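From: Tsutomu Mizuno
To: handheld-demos list
Subject: Re: [handheld-demos] Cloth episodes: where to cut the start
Date: December 2024

On the question from the Bamden group:

> We are merging your folding set with ours and the episode starts don't
> line up. Ours begin when the jaw first closes on the cloth. Yours seem to
> begin earlier, with both grippers in the air. Should we trim yours, or
> did you mean for the approach to be part of the demonstration? Also,
> your 47 rejected episodes are still in the index. Is that on purpose?

The approach is part of the demonstration. Please don't trim it. The policy has to choose a grasp point on a crumpled cloth, and most of the evidence for that choice is in the motion before contact. When we trained at Grilcombe on episodes cut at first closure, the arm went down wherever it happened to be and closed on a single layer or on the sheet.

Our rule for the start is the first sample where both grippers have valid poses and both jaws are open. The end is the last release plus 3 seconds. If your loader needs the closure time, it is in the `first_close` column. It comes from jaw width, so it fires late on thick folds. Add your own offset if you need tighter timing.

The full set has 2,907 episodes. Of these, 163 have a regrasp in the first fold. They are marked `regrasp=1` and should stay in. An operator who misses a corner, opens, and takes it again is showing the robot something it will need.

The 47 rejects are in the index on purpose, with `use=0`. Nearly all of them are tracking loss on one hand. The Sostgate loader ignores that column unless you pass `--respect-use`, and I suspect this is what you ran into.

Two points on operator technique, as your new people will be recording on soft surfaces too:

1. Keep the wrist still while the jaw closes. Turning the hand during closure winds the fabric around the tip, and an arm with a slower wrist can't reproduce it.
2. Gather enough cloth that the bunch holds when lifted. A pinch at the very top of a ridge tends to slip out.

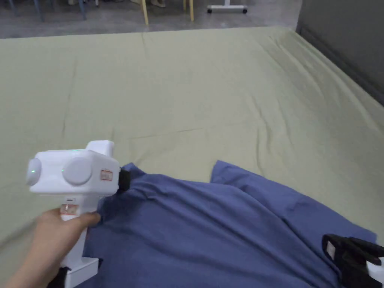 *Gripper closed on a bunched section near the edge of the blue cloth, green sheet underneath.*

Sheet color matters more than I expected. With a sheet close in color to the cloth, our edge labels got noticeably worse, and the Miyazaki recordings from August have the same problem. I would keep those out of the merge until they are relabeled.

Can you send me the jaw width calibration for your left unit? I need it before I can compare closure times across the two sets.

Tsutomu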